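I Don't Believe in the Open House Smell

My sister sent me a listing in Poratstead last week with the words "they say it's about to go." They always say that. It has been about to go since January. I went to see it Monday after work, and the agent had cookies in the oven at six in the evening, in a house where nobody has lived for months.

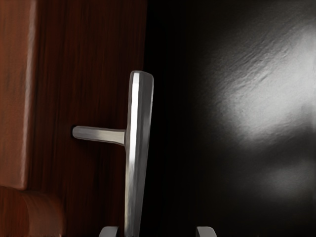

I have been renting in Gudville for 19 years and I have heard every argument for buying. Rent is throwing money away. Prices only go up. Fiona Semple at my office says a house is a savings account you can sleep in, which leaves out the $646 she paid for a plumber in the spring. What gets me is how much of the pitch is surface. A reddish-brown wood door with a silver lever handle makes people think the whole place is solid, and I've fallen for a door like that myself. It tells you zero about the roof. Ask about the roof and watch how fast you get walked back to the kitchen.

The inspection is supposed to protect you. Darnell Szabo had one done before he bought, 67 pages, and the basement still flooded twice. When he called to complain, they pointed to a line on page 3 saying basements were looked at "where practical."
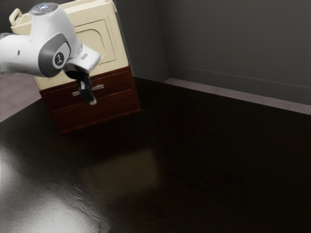 He likes the house anyway, he says. Maybe he does. I'd like to hear it from his wife. My sister wants me to make an offer by the weekend and I told her I'd wait to see the water bills, which the agent has now promised me twice.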